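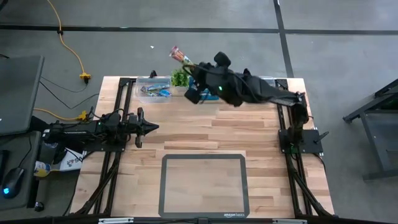 By Anong Sitthichai
Filed under: Couch Co-op

I miss split screen. My sister and I put 110 hours into Kurwood Rally on one TV, yelling the whole time, and the new one is online only. Why? We live in the same house!

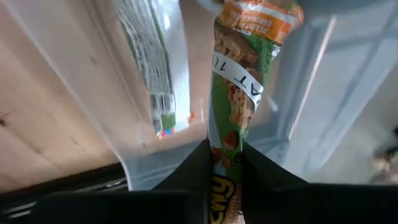

Online lobbies kill the trash talk, which was half the fun of racing. Matchmaking pairs me with a stranger ranked 2194 and we never say a word. On the couch you could bet a granola bar in a shiny orange-ended wrapper on the last lap – and lose it.

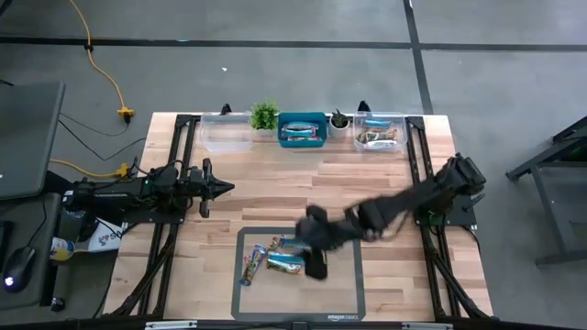
Would split screen sell more copies?

Probably a few, and I'd buy two. Give me the old Toltberg track and 10 laps.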